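Nusotholm Shared Workshop
Home Arm Build – Progress Report to the Cartwright Small Projects Fund
Oct 30, 2019
Prepared by Jurgita Hunt

This report covers the second stage of the grant. The first stage paid for the motors, the base plate and the power supply. The second was for the simulator, the camera mounts and the first pick-up tests in software, before we let the arm loose on real furniture.

Where we are

The arm is assembled on the bench at Nusotholm and moves under its own control software, which we call Cuminel. All the joints reach the limits we set in the plan. The wrist joint still has some play. Hemi Treloar has reprinted the wrist housing twice and the second version is better, but it is not good enough to sign off.

Most of our hours went into the simulator. Ettore Testa built a room in it with a table, a chair, wooden doors and some small things to pick up, so that we could run the same control code there as on the bench. The room is plain and the textures are soft, but it loads quickly on the workshop computer and that mattered more to us.

Camera views

We spent longer than planned on where the cameras should sit. A camera close to the arm is useful for the last part of a reach and poor for everything else, as large surfaces fill the view and the software has very little to find its position from.
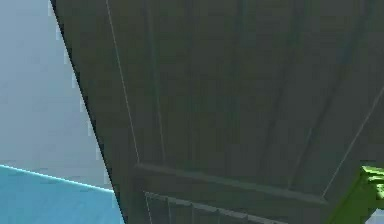 Keith Sheehan changed the position check so that it ignores any view where one surface takes up more than 40 percent of the pixels. In those cases Cuminel falls back on the joint readings until a better view comes along. We ran 49 reaches with the new check and 12 of them still stopped short of the target. Most of the failures were on low targets, where the arm has to fold back on itself. The others have not been explained yet.

The wider views have given us less trouble. They let us see the table and the open floor together, and they were how Ettore noticed that his doors were swinging farther into the room than he had drawn them. He has left them open for now – the planner needs practice with things in the way.

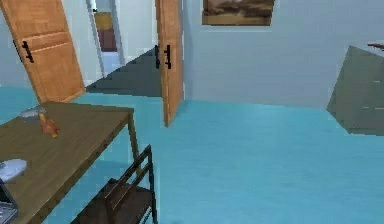

Simulated room, wide view, with the table at left and both wooden doors open.

Money

Spending is within the approved budget. The camera mounts came in under the quote from Zosside, and we would like to move the difference to a replacement gear set for the wrist. Kyung-hwa Moon has sent the request separately with the receipts. No other changes are asked for.

Next steps

Hemi will fit a metal wrist housing. Keith will go through the logs from the failed reaches and change how low targets are planned. Bench tests with a bowl and a plate are set for January and depend on the wrist being finished. If the gear set is not approved we will run them anyway at reduced speed.

Questions about the software should go to Keith and anything about the budget to Kyung-hwa.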